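Thread on oiling wood worktops, because the finish question came up again in my replies. Apr 1, 2023.

1/ A raw wood top moves with the humidity in the room. Oil slows the exchange of moisture. It does not stop it. Leave slack in the fasteners: slotted holes across the grain, round holes only at the centerline.

2/ Mineral oil never cures. It sits in the pores and migrates out. Fine for a cutting board, poor for a top that carries paper. Raw linseed takes weeks. Polymerized linseed or tung is what I use.

3/ Sand to 150 and stop. At 320 the surface is burnished and takes up less oil. End grain is the exception, go one grit finer there or it comes out dark.

4/ Flood the surface, wait 30 minutes, wipe off everything that hasn't soaked in. Any oil left standing turns to a gummy skin, and the fix for that is a scraper.
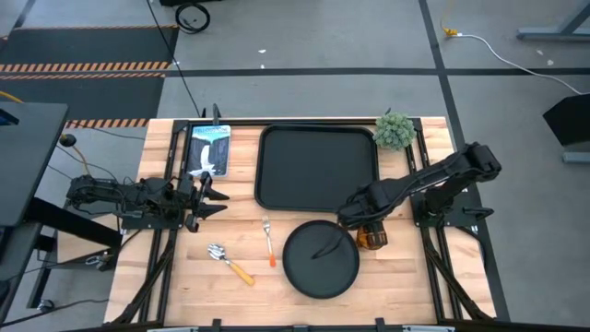
5/ Coats: 2 on the face, 2 on the underside. People skip the underside and then ask why the top cupped. Both faces need to gain and lose moisture at the same rate.

6/ Rags. Curing oil gives off heat and a balled-up rag can ignite. Lay them flat outdoors, single layer, until stiff, or put them in a sealed metal can filled with water.

7/ Products I've used: Analow hard oil (thin, low odor, needs an extra coat on maple). Stindov tung blend (slower, warmer color, better against water rings). Not affiliated with either.

8/ Recoat interval in my shop is 6 months on the work side. Test is a few drops of water. If they bead, leave it alone. If the wood darkens under them, clean, let it dry overnight, one thin coat.

9/ Correction to 4: the wait assumes normal room temperature. In a cold garage the oil thickens and soaks in slower. Warm the can in a bucket of hot water first, lid loosened.

10/ Will post the water ring comparison in May, same two oils on beech offcuts.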